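# Clatesitz

Clatesitz is a planned neighborhood of 271 homes on the edge of the town of Wenik, built on land that used to be a brickworks. I've lived here since the second phase and I've been looking after this article for the local wiki ever since, so forgive me if it sounds like a neighbor talking (it is one). Corrections go on the talk page, and please sign them!

## Name

The name is older than the houses by a long way. Clatesitz was the field where the brickworks dug its clay, and the oldest maps in the town library spell it three different ways, sometimes twice on the same sheet. The developers wanted to call the place Wenik Meadows. People in town complained, loudly, and the field name won. You'll still find "Wenik Meadows" stamped on a few of the manhole covers near the east entrance, which I love.

## The site

The brickworks closed long before anyone drew up plans for housing. What it left behind was a big clay pit full of rainwater, a row of kilns, a tall chimney and a rail spur that went nowhere. The chimney was in bad shape and had to come down. One kiln was kept and now holds the mailroom and a meeting room that seats 67, according to the sign by the door, though I wouldn't want to be the sixty-seventh.

The pit became the pond. Most of the street layout follows from that, because you can't put a straight road through a pond, and so the lanes bend around the water and meet up again at the kiln. Visitors get lost. Delivery drivers get lost too, and I've walked more than one of them to the right door.

## Planning and construction

The master plan came from a small office called Prastel, and the building was split between two contractors over five phases. Sarıgül built the first two phases and the last one, and a different firm did the middle. If you know what to look for you can tell them apart from the sidewalk: the Sarıgül houses have deeper porches and brick up to the windowsills, while the middle phases are mostly painted siding with a smaller porch on the side.

Inside, the floor plans are closer than you'd think. Nearly every house has the kitchen at the back, facing the yard, with the living room up front on the street. Prastel's early drawings had it the other way around — kitchens on the street, so people would see each other coming and going — and there's still a friendly argument in the neighborhood over whether switching it was a mistake.

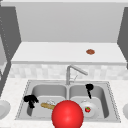
Tarık Güler wrote on the talk page that the switch happened earlier than this article used to claim, before phase one broke ground, and that the reason was the sewer line, which runs behind the houses and made rear kitchens cheaper to connect. I've gone back through the meeting notes and I think he's right, so I've taken out the old paragraph blaming the porches.

## Housing types

There are eight house types, and they were given letters in the sales brochure and nicknames by everybody else. The narrow attached ones along the pond are "the books," as in books on a shelf. The corner houses with the odd angled wall are "the wedges." I live in a wedge, and I can report that no bookcase ever made fits against that wall.

A share of the homes was set aside at lower rents from the start, and they're mixed in with the rest on every street. That was a condition of the town's approval, and I'd say it's the best decision in the whole plan. The apartments over the shops came later, in phase four, after the shop spaces had sat empty for a while and somebody finally figured out that shops like having people nearby.

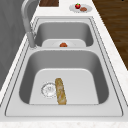
*Double-basin kitchen sink with a loaf of bread beside the drain (computer rendering).*

## Shops and services

The commercial strip is short. It has a bakery, a pharmacy, a bike repair place, a dentist and a corner unit that has been, in my time, a florist, a phone shop, a juice bar and a florist again. The original plan called for a full supermarket, but no chain would take the site, so the lot became the Saturday-style open market square you see in the brochure drawings, minus the fountain.

The school opened with phase three. It was sized for fewer kids than showed up, and the portable classrooms that arrived as a temporary fix are still out on the east lawn. They've been painted since, and they look pretty cheerful.

## Getting around

The old rail spur is a walking and bike path now, and it's the quickest way into Wenik if you aren't in a car. The bus stops at the kiln and turns around by the school. Parking is behind the houses, off the alleys, and it's tight — anyone with a pickup learns to fold the mirrors in.
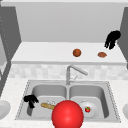
The alleys were meant to be one-way, and the signs went up saying so, but the arrows on two of them pointed at each other for the first winter. Those have been fixed. Plowing is handled by the town on the main lanes and by the residents' association in the alleys, and the line between the two is somewhere under the snow near the pharmacy.

## Pond and open space

The pond is fenced on the steep side and open on the kiln side, where there's a small wooden dock. No swimming. Fishing is allowed with a town permit from July on, and there are carp in there of a size that people exaggerate, me included. The planting around the edge was done with the leftover clay still in the ground, and the first batch of birches didn't take. The willows that replaced them have done great.

## See also

- Wenik brickworks
- Wenik rail spur path
- Prastel (planning office)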